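My grandfather's service book

May 30, 2026

In April I finally opened the tin box which my grandfather left to our family. Inside was his service book from the army, with number 2951 written on the first page in blue ink. I knew he had been a soldier, but he spoke of it very little.

He was called up at nineteen and sent to the barracks in Dorkoson, 565 kilometres from his village. The book says he was trained as a driver, later as a mechanic. He repaired lorries for 122 days without leave, and then he received one week at home.

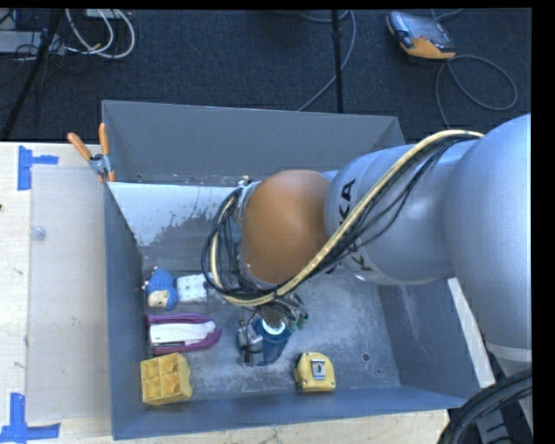
A KUKA arm over a metal bin.

After the army he found a place in the workshop at Maes, and he stayed there until his pension. My mother thinks the army gave him his trade. I think he had it already, because as a boy he used to mend bicycles for the neighbours.

One page is still difficult for me. There is a stamp and a short note about a transfer, but the handwriting is very small and I can read only the word "bridge". If somebody knows the old abbreviations of the transport units, please write to me below. I will copy the whole note in my next post.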